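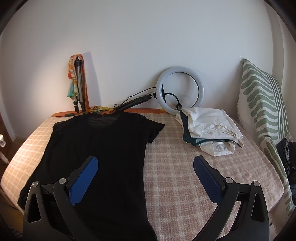

Moving into a rented room in February and the bag limit is killing me. One suitcase, 50 lb max, and I still need work clothes for 7 days plus winter stuff. I've been going through everything piece by piece, tops first. The black T-shirt laid out on the checked blanket is the kind I own way too many of – thin, short sleeves, goes under anything. Do I bring a pile of those or fewer thick ones? Also is it cheaper to mail a box? Clendel quoted me $900 for a trunk, no way.

**Fadwa Abdel Rahman**

---

**Evangelia Mavromatis**

Thin ones, easy. Layers dry overnight on a chair, a sweatshirt takes two days if the room is cold. I did a whole winter in Brusislow with five tees, two sweaters and one decent coat. Wear the coat and boots on the plane so they don't count. Roll the tees, stuff socks in the shoes you pack. Weigh the bag at home, then leave a couple pounds free becuase you'll forget the charger and toothpaste.

Mailing – skip the trunk. A small box of sweaters by regular post was way less for me. Took forever tho.

---

**Veikko Seppälä**

just buy a coat there

---

**Shobha Achari**

Depends if you have laundry in the building, ask the landlord first. Mine had one washer for four floors and it was always full, so I wished I had more tops. If there's no washer bring extra underwear and socks, they weigh nothing. Never used Clendel but Quansah took my box last year, no complaints exept the tape came off one corner.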